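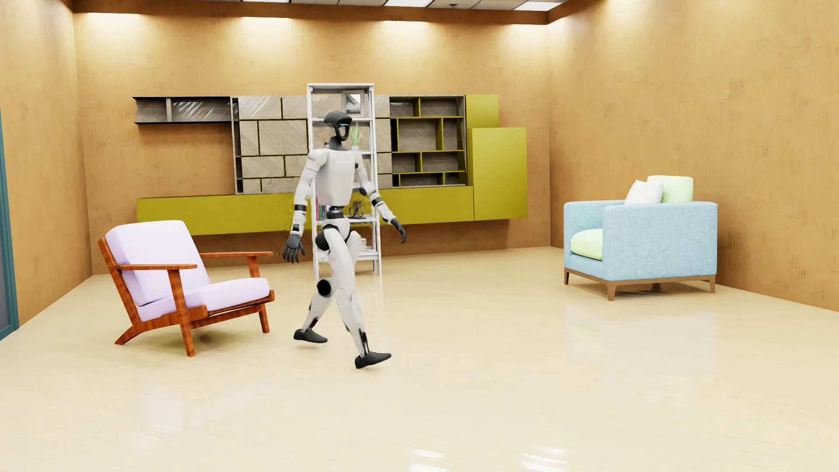
Roxana Cuadros | 2019-01-24 | Notes for session 8

Reading phone launch rumors

Take the Skodby handset. A blog says it ships in the spring. Two more sites repeat the date, and both link to the first blog. How many sources is that? One, and it has no name on it.

Masson, the supposed maker, has announced nothing. The leaked spec sheet lists a 20-megapixel camera and a price of 1,000 dollars. Leaked by whom? A retailer's placeholder page can produce both figures. 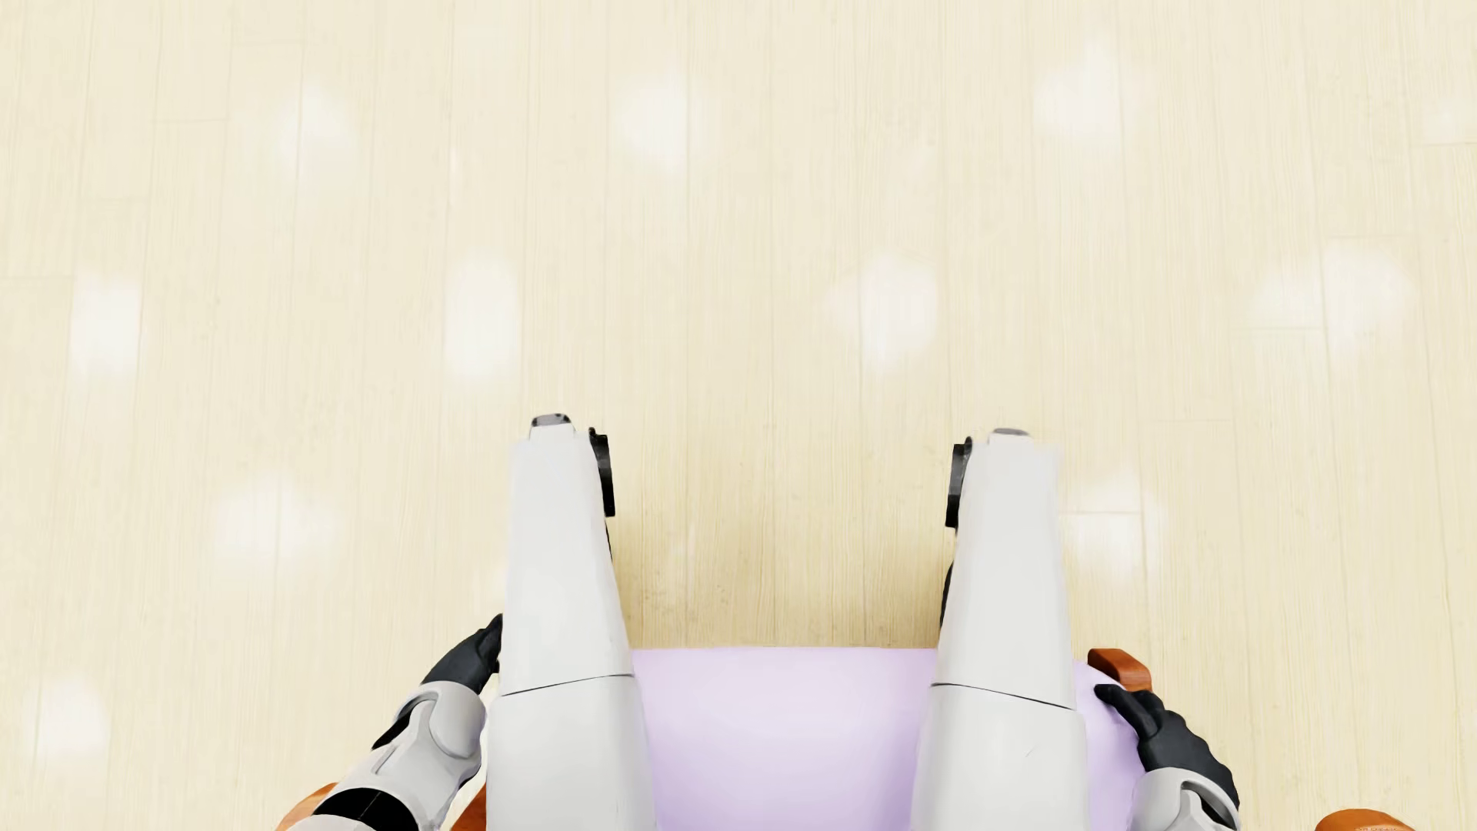 Watch the verbs too. "Is set to" and "is tipped to" commit the writer to very little, and "plans could change" covers the rest.

For next time: read Séverine Chevalier's piece on the Soltinholm tablet, which was "weeks away" for most of a year. Mark every claim you can trace to a named person. Bring the marked copy, 30 lines of comment at most.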